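Search products Go
Clear

Tiltlow Small Kitchen Set

Some kitchens only ever get a shelf and a half, and we put this set together with those kitchens in mind. It covers breakfast, a pan of soup for supper and somewhere to keep what's left over, all in soft colors that sit happily side by side on a brown paper runner or a bare tabletop.

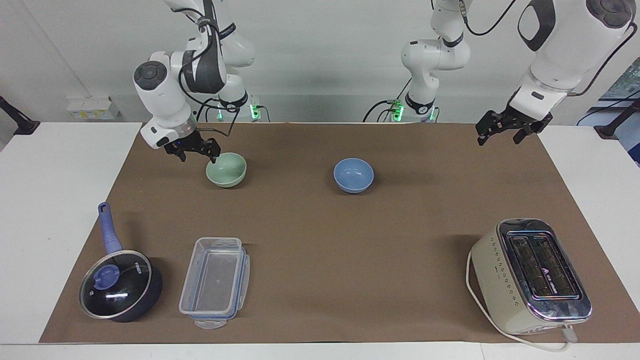
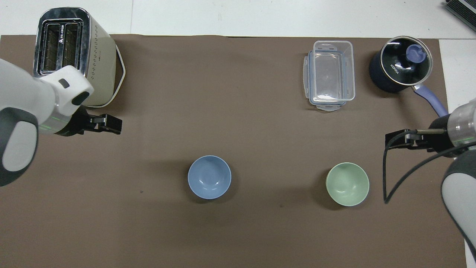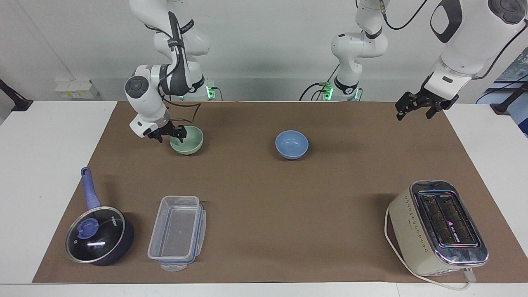
What you get

The toaster is cream with a polished chrome top, and it has two long slots, so a slice from a big country loaf goes in whole (we are very fond of a big country loaf). The side panel is dotted all over with little perforations, a detail that Sowmya Pillai, who chose the pieces, held out for through most of June.

The saucepan is a dark navy KONKA with a long lavender handle and a glass lid edged in stainless steel. The knob on the lid picks up the color of the handle, and you can peek at your rice without lifting anything, a great comfort to impatient cooks like us!

Then there are the two small bowls, one pale green with a matte finish and one light blue and glossy. We went back and forth over whether they ought to match, and in the end we liked them better as cousins. They're a friendly size for oatmeal, berries or a scoop of something cold.

Last comes the clear food container with its locking lid. It's see-through, so the end of the pasta salad has a fair chance of being noticed before the weekend - at our house, that's saying something.

Looking after it

Wash the saucepan and its lid by hand with a soft sponge and dry them before you put them away. Let the toaster cool completely, unplug it and wipe the chrome with a barely damp cloth.

Price and delivery

The full set is $168. The bowls can be bought on their own as a pair for $56. Orders are packed at our Trorau shop and can take up to two weeks to reach you. If you'd like a gift note, type it in the box at checkout and Nadja Fankhauser will write it out by hand - she has lovely handwriting, so do give her something to say.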